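Brotusau gripper trials

The Brotusau gripper trials were a comparison of two parallel-jaw grippers, the Garex and the Usman, mounted in turn on the same arm. They were run in June by Lok-yiu Ko and Kwaku Owusu, and are mostly cited for a claimed success rate of 97 percent. That figure has been disputed.

Setup

Parts were kept in blue bins on metal shelving. Cameras were fitted at the wrist and beside the workspace. 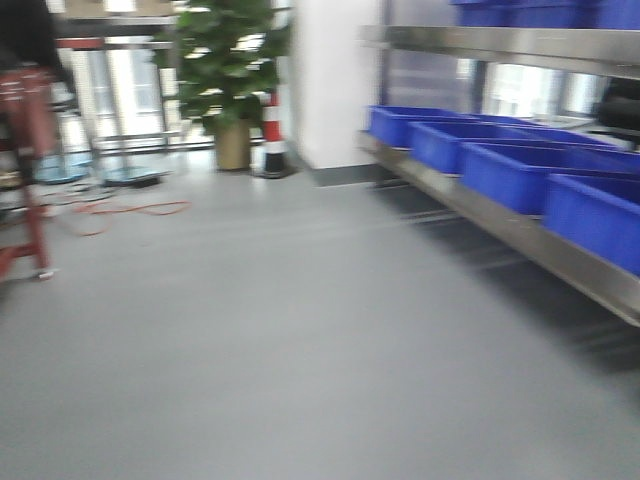
The final log lists 2,863 attempts, of which 1,305 used the Usman. The uneven split was never explained in the report. Both grippers ran on a Prusovard controller with default force settings, which critics say favored the Garex from the start.

Test parts

Small plumbing fittings made up much of the set. A ball valve on gray cloth, approached with the fingers wide open, became the standard first grasp. It is a fairly kind test, as the part sits alone with clear space on both sides.
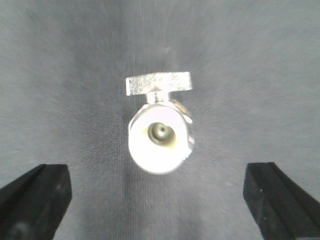 Criticism

Ngan-ling Liao noted that a grasp counted as a success once the part left the cloth, even if it was dropped a moment later. Pin-yu Mok asked for the raw wrist video, much of it blurred while the arm was moving, and received only part of it. No outside lab is known to have repeated the trials.
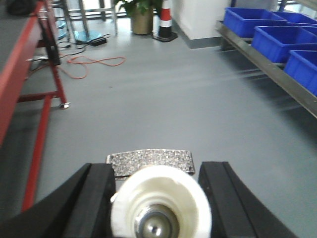 Sze-wing Tsang

Last edited 7th July. The claim that the Garex "never slips" was removed for lack of a source.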